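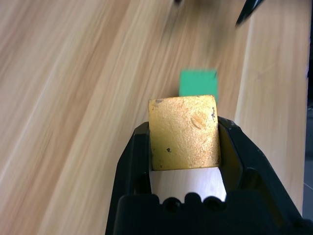
Fig. 1. The gold block with its worn face, and a green block behind it on the table.

Surface Finishes for Small Objects
Handout 2: Metallic paint on blocks
Prepared by Trinidad Collado, with corrections from Macarena Carrasco
2 February 2018

Welcome back, everyone, and thank you for the lively first session. I had planned to go straight on to varnishes, but so many of you asked about metallic paints that I have moved things up a little. Please keep Fig. 1 beside you as you read, because we will come back to it several times, and it makes a better teacher than any perfect, freshly painted block I could have put in front of you.

What we mean by a metallic finish

A metallic paint is, for our purposes, a clear or lightly tinted binder with tiny reflective flakes stirred into it. When the flakes lie flat and close together you get a smooth, mirror-like shine. When they sit at all sorts of angles, or when there is grit or texture in the coat, the light scatters and you get something much more like sand. The block in Fig. 1 belongs firmly to the second family. Its color is a yellow gold, and its face is rough and speckled all over. Compare that with the green block behind it, a good strong emerald. It is a bit blurred, so I would ask you not to judge its surface, only its color.

I am rather fond of sandy golds, I admit. They are forgiving to apply, they hide brush marks, and they give children and older hands something pleasant to hold on to. But they do have their own way of showing age and knocks, and that is really the subject of this handout.

Reading the face of a block

When you pick up a painted block for your condition sheet, begin with the edges and only then move to the middle of the face. Corners and edges take the first knocks, and paint tends to pull thin over a sharp corner while it dries (Macarena calls this "running away from the edge," and I have never found a better phrase for it). This is why we round our edges slightly with fine paper before the first coat. The top edge in Fig. 1 is slightly rounded too, so you can see the sort of softness I am after – you should feel it with your thumb more than see it.

Next, look for marks, and write down where each one is. On the gold face there is a dark gray spot near the upper left corner and a smaller dark mark lower down on the same side. Over at the right edge, toward the top, there is a cluster of dark speckles. Please write "dark spot, upper left" and leave it at that until you have the block under the magnifier. A dark spot may be a chip through to whatever is underneath, or a bit of dirt, or a fleck of another paint, and you cannot settle the question by looking from a distance. I lost marks for this as a student, and I deserved to!

Last come the faint things. Near the center right of the gold face there is a slight curved line, perhaps an indentation, perhaps a scratch, that catches the light a little differently from the gold next to it. On a speckled finish these are very easy to miss. Tilt the block slowly under the lamp and let the light travel across it. If the line goes on showing at every angle, run a fingertip over it gently before you decide what to call it.

Practice for this session

Each of you will have a bare block and a set of test cards. We will be using the Cesetti gold and the Arer green, with Urquijo primer underneath both. Sand the faces with 294 paper, wipe them down with a barely damp cloth, and let them dry before priming. Put two thin coats of primer on every face – two thin ones, please, however tempting one thick one may be – and leave the block on the rack overnight.

For the gold, stir slowly from the bottom of the can. The flakes settle while your back is turned, and a can that has not been stirred will give you a sad, watery yellow for the first few faces and a thick paste for the rest. Dab with the sponge for the sandy texture and keep the brush for the green.

Once both blocks have cured, swap with your neighbor and fill in a condition sheet for theirs. The spare sheets are in the Nekel folder in room 422, on the shelf by the door.

For next time

Please read the chapter on binders and bring one painted object from home that shows some honest wear. A toy, a box lid or a drawer knob would all do nicely. The finished condition sheets are due in March, and the written part should be no longer than 500 words.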